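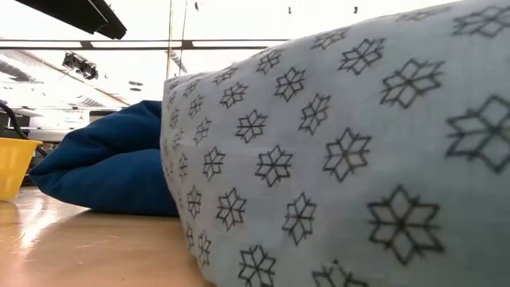
A patterned white pillow and a dark blue pillow on a worktable, with a yellow bucket at left.

Makeck releases Hailu planning software for soft household goods

Jul 11, 2024

14 shares | 3 comments

Makeck has released the first public version of Hailu, a software package that helps robot arms plan how to pick up, turn and set down soft items such as pillows, cushions and folded bedding. The release follows a trial that ended in June at the company's workshop and at the returns centre of Covolov, a household linen distributor.

The package joins two pieces of work that had been developed separately. The first is a perception module that estimates the outline and likely thickness of a soft object from camera views. The second is a motion planner that chooses where to grasp the object and how to carry it without dragging it across its neighbours. Until this year the two parts exchanged data through files written to disk, an arrangement the company described as workable for research and unsuitable for daily use.

"Rigid objects have been well served by planning software for a long time," said Nii Kpodo, who leads the software group at Makeck. "A carton keeps its shape when you lift it. A pillow sags, folds over the gripper and may hide whatever is beside it. The planner has to expect this before the arm moves, and it has to recover when the expectation is wrong."

Patterned fabric a particular concern

Much of the trial was given over to printed fabrics. Earlier versions of the perception module matched small patches of one camera view to small patches of another in order to judge distance. On cloth with a repeating motif, the software could match one printed figure with its neighbour, and the resulting surface would show steps or hollows that were not there. The planner would then treat a false hollow as a good place to grasp.

The released version uses the pattern as a source of information. Where a motif repeats, the software compares the apparent size and slant of each copy and uses the differences to estimate how the cloth curves. A motif that looks narrow is taken as a sign that the fabric is turning away from the camera. The estimate is then checked against the depth reading, and where the two disagree the area is marked as uncertain and left out of the grasp search.

Soo-ah Woo, who wrote most of the module, said plain dark fabric remains the harder case. Dark cloth returns little detail to the camera, and a deep crease can be read as a gap between two separate objects.

"We have improved on creases but we have not solved them," she said. "If a dark pillow is folded over on itself, the software will sometimes report two items. The planner now asks for a second view before it commits, and that costs time."

Trial results

Over the course of the trial the system attempted 3060 picks. Operators recorded the outcome of each attempt by hand and the software kept its own log, and the two records were compared at the close of each shift. Makeck said the comparison led to several corrections in the way the software judges success. In early runs it had counted a pick as complete when the gripper closed, even if the item slipped free during the lift.

The test set was made up of 70 soft items in a range of sizes, fillings and colours, together with a small number of rigid containers placed nearby as obstacles. The containers were included at the request of Covolov, whose sorting tables are seldom clear of other goods.

Average planning time for a single pick fell from nine seconds to four over the trial. Most of the gain came from a change in the order of work. The planner now rejects grasps that would bring the arm into contact with fixed equipment before it carries out the slower calculation of how the fabric will hang.

Gifty Ayaaba, operations manager at the Covolov returns centre, said staff had found the pace acceptable for overnight sorting but too slow for the daytime line. The centre will keep one station running on the software and will review the matter when its lease on the station comes up for renewal.

"What our staff wanted most was to know why the arm had stopped," Ms. Ayaaba said. "In the first weeks it would pause and the screen would show a code. Now it shows the view with the doubtful area shaded, and a person can straighten the item and carry on."

Tooling and access

Hailu is supplied with a replay tool named Iler, which allows an engineer to step through a recorded pick and see what the planner considered at each point. Recordings can be edited so that the same pick may be run again with a different gripper setting or a different speed limit. Iler was first built for internal use and was added to the release after outside testers asked for it.

Kwesi Akolgo, who maintains the tool, said users should record at the full camera rate during set-up and reduce it later. Recordings made at the lower rate can be replayed, but the shape estimate cannot be rebuilt from them in full.

The software runs on a standard workstation with a separate graphics card. Calibration is needed when a camera is first mounted and again whenever it is moved. The release notes advise users to calibrate under the same lighting that will be used in operation - strong reflections on a glossy tabletop remain a known source of error - and to repeat the depth check if overhead lights are changed.

The release notes list three further limits. The software does not handle items in clear plastic wrapping. It assumes a single arm. It also assumes that the work surface is level, and users with tilted tables will need to enter the angle by hand until a later version measures it.

The planner and the perception module are available under a licence that is free of charge for teaching and research. Commercial users are asked to contact Makeck for terms. The source code for Iler is open to all users, and the company will accept corrections and additions through its public repository.

Makeck will also publish a portion of the trial recordings, with the operators' written notes attached. Comfort Agyeman, who is preparing the material, said failed picks would be included in the same proportion as they occurred.

"Groups working on this problem need the failures at least as much as the successes," she said. "We will release the recordings in batches as the notes are checked against the logs, starting with the printed fabrics."

Work on the next version has begun. It will cover the placing of soft items into bins and bags, where the contact between fabric and container walls must be planned as well as the grasp. The group has not set a release date.

Questions about licensing and technical support may be sent to the software group at Makeck.

Share this item
14 shares
3 comments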